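The Senuline Bequest
A short story

Notice is hereby given, the letter began, that the Parish of Brutcombe has been named as beneficiary under the will of the late Mr Hong, and that the parish is required to make its answer before the end of October.

The Clerk to the Parish read this twice and placed it in the tray marked Correspondence, Inward. She then took it out again, as the tray was not emptied until the afternoon and the matter appeared to fall under Standing Order 4, which concerned gifts of land, livestock and bells.

The bequest was a bell. It had been cast for the chapel at Senuline, a hamlet which was no longer inhabited, and it had hung there until the roof was judged unsafe. Mr Hong had bought it at the sale of the chapel's effects and had kept it in his barn at Jevcombe, under a tarpaulin, for the rest of his life. The will provided that it should go to Brutcombe, together with the sum of £2,000 for its upkeep, on condition that it be rung once each year at dusk, by hand, by a resident of the parish who had been born elsewhere.

The Clerk drew up a paper for the October meeting. It set out the weight of the bell, which was 251 pounds, and the condition of the tower, which was fair. Under the heading Matters Arising it recorded that Brutcombe and Senuline had not been on good terms. The quarrel had concerned a right of way and had been carried on by letter for many years, and the last letter from Senuline had never been answered. The Clerk had found it in the strongroom. It asked only whether the lower gate might be left open in winter.

Members received the paper in silence. One wished to know whether the condition as to birthplace was lawful. Another observed that the tower already had a bell and that the parish had managed perfectly well with it. The Chairman ruled that both points were noted. He then asked who in the parish had been born elsewhere, and it became clear that the members did not know, and that several of them were looking at the Clerk.

She confirmed that she had been born in Norway. She asked that this be minuted, and then remembered that it fell to her to minute it.

The parish resolved, by a majority, to accept. Insurance was arranged. The bell was brought over from Jevcombe on a hay trailer, and the smaller items from the barn, among them the rope, the leather muffles and a box of chapel papers, were sent on separately by parcel carrier.

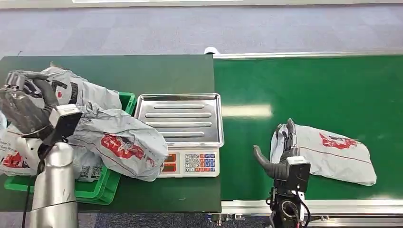 Siv Grønli asked, when the box of papers had been opened and its contents entered in the register, whether the parish would now consider replying to Senuline. The Chairman pointed out that there was no person left at Senuline to receive a reply. It was put to him that the Standing Orders required an answer to all correspondence and did not require that it be read. He consulted the relevant page and found this to be so.

The reply was drafted that week. It regretted the delay. It stated that the parish had no objection to the lower gate being left open in winter, and that the necessary instruction had been given.

At dusk on the appointed day the Clerk climbed the tower with a torch and the minute book — the latter being required as evidence of compliance — and took hold of the rope. The first pull produced nothing. The second brought a low, rather flat note, which went out over the churchyard and the lane and down towards the river.

She rang for as long as the will directed. She then entered the time, signed the page, and went down to see that the gate was open.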